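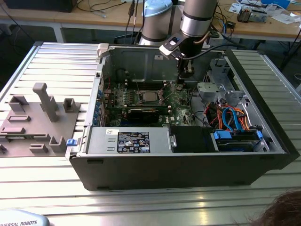

Ticket: Clidness disassembly cell, evaluation queue
Subject: Success rate in the results table does not match the operator tally
Category: Method / scoring
Priority: Normal
Status: Resolved, documentation pending

Reported issue

The draft results for the Clidness method give a success figure for memory module removal that is higher than the tally kept at the cell. The evaluation comprised 240 attempts on Dell desktop towers, each laid on its side on the slotted table with the side panel off. The automatic scorer and the operator's sheet disagree on 18 of these attempts. In every case the scorer records a success and the sheet records a failure.

The reporter asks whether the fault lies in the scorer, the sheet or the policy logs, and whether the comparison against the Odukoya baseline remains valid.

Initial response

Please attach the episode logs for the attempts in question, the scorer settings in use at the time, and a copy of the sheet. Please do not rerun the scorer on the original folder, as it overwrites the previous labels.

Update from reporter

Logs and sheet attached. Scorer settings are the defaults supplied with the Somport package. The baseline was scored with the same settings.

Investigation

1. Clock offset between cell computer and scorer. Checked and ruled out. The time stamps agree throughout.

2. Wrong episode numbering on the sheet. One row had been entered twice and then struck through. The remaining rows match the logs.

3. Wrist camera exposure. The recordings were compared with those from an earlier session. The silver processor and the metal of the case wall produce highlights in both, and the scorer's detections are the same with the affected area masked out. Ruled out.

4. Success condition. The scorer marks an attempt as successful when the gripper closes on the module and then rises by 9 mm with the fingers still reporting contact. In the disputed attempts the module came free at one end only. The fingers kept hold of the raised end, and the height condition was met while the other end was still in the slot. The operator had correctly entered these as failures.

Cause

The success condition measures the movement of the gripper and takes no account of the slot. It was written for expansion cards and carried over to memory modules without review.

Action taken

A second check has been added. After the lift, the arm withdraws to the viewing position and the scorer compares the slot with the image recorded before the attempt. An attempt now counts only if the slot is found empty. The contact check has been kept as a separate column — it is still of use when studying grasp quality.

Both methods were scored again on copies of the data. All 18 disputed attempts are now recorded as failures. The baseline loses 7 attempts under the same rule. Clidness remains ahead of Odukoya, by a smaller margin than the draft stated.

Reply from reporter

The new labels agree with the sheet. The Flendmont group will replace the table and amend the paragraph on scoring before the draft is circulated again.

Outstanding

Settings file to be renamed so that the old and new conditions cannot be confused. Method note to state that the figures for expansion cards were not affected.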